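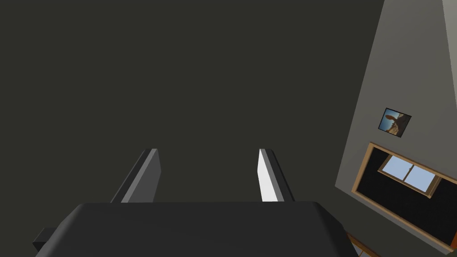 Gripper, open, in grey.

I spent most of a wet September evening trying to find out what my browser had been remembering about me, and I'm still a bit cross about it. I'd only meant to clear a few old logins (the Prillier one has been nagging me for months!) and then I opened the cookie list and there were 648 sites in it. I recognised maybe 40 of them.

My friend Octavian Husar has been telling me for years to do this, very patiently, usually over soup. He uses a separate profile for shopping and another for the bank, and I always thought that was a lot of fuss for one man and one laptop. Well, I've come round.

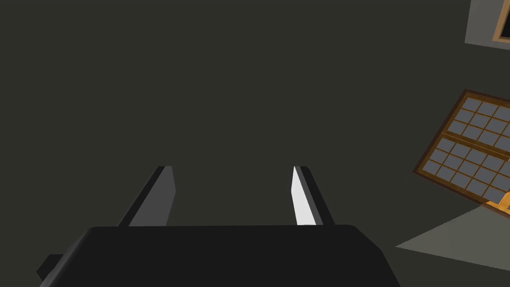 So I made three profiles of my own. One is for reading, and it forgets everything when I close it. One is for email and the bank. The last is for shops, where I don't mind being remembered a little, as Jesholm keeps my basket for me and I do like that.

The fiddly part was the permissions. Some 200 sites were allowed to send me notifications, and I can only think I'd been pressing yes to make the little box go away. I took the lot off and put back two, my calendar and the Cârstea library page, which lets me know when a book is in.

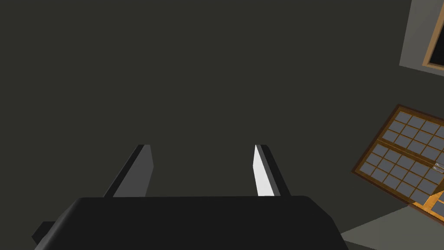

I also wrote to Oritz and asked them to delete an account I'd opened for a single pair of curtains. They wanted my date of birth before they'd do it, which they'd never had in the first place! I've written back asking why, and I'll put their answer up when it comes.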